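Saber Supplier Terms - Frequently Asked Questions

Last updated December 12, 2025

Quick answers for small suppliers moving over to the new payment terms. Still stuck, use the contact form.

What's changing?
Invoices used to be paid whenever the site manager signed them off. Now one schedule for everybody. Approved invoices go out on day 11, all sites.

Which sites?
Pistusen and Rendisau both. Allico orders stay on the old terms until April.

Do I need a new supplier number?
No. Keep the one you have. If it starts with 452 you're already in the new system and can skip the sign-up form.

Is there a minimum order?
$140 before tax. Smaller orders get held and added to the next one. You'll see them as "pending" in the portal, that's normal.

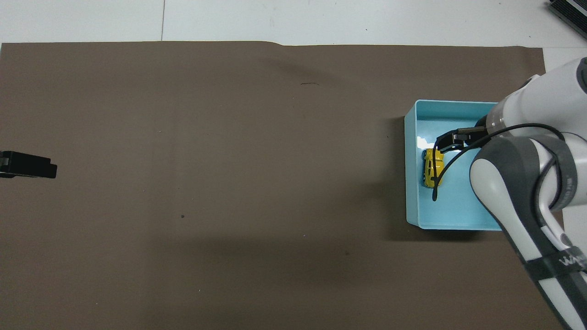

Light-blue tray on brown paper.

Can I still send paper invoices?
For now, yes. Slower though. PDF through the portal is best, one invoice per file please. Don't zip them.

My invoice got rejected. Why?
Usually the PO number. Missing, or has a space in the middle of it. Fix and resubmit, no need to call. Second most common: the bank details dont match what's on your account.

How do I change bank details?
Portal, then Account, then Payments. Needs two people from your side to approve. If you're a one person business tick the sole trader box and we'll phone you back on the number on file. We don't take changes by email. Ever.

Can I get paid earlier?
Yes, there's a discount option. You knock a bit off, we pay within five days of approval. Choose it per invoice, or set it as default.
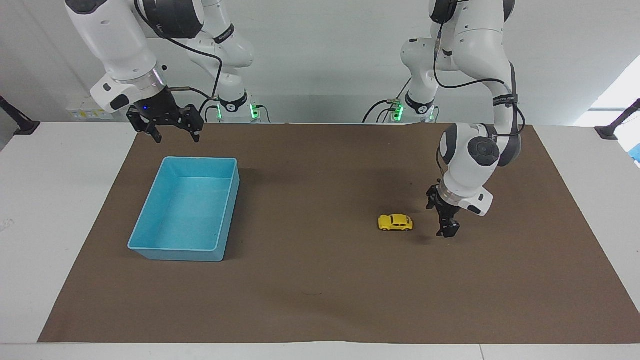
Defaults can be switched off any time but invoices already approved keep whatever was set on them.

Who do I talk to about a late payment?
Accounts payable, not your buyer. Buyers can't see payment status. Have the invoice number ready.

What about credit notes?
Same as invoices, pick "credit" from the drop-down. They come off your next payment. If there isnt a next payment, ask for a manual transfer.

Do the new terms affect my prices?
No. Agreed prices stand until your contract is up for renewal.

Can I say no to the new terms?
You can stay on your current contract until it ends. Any renewal will be on the new schedule.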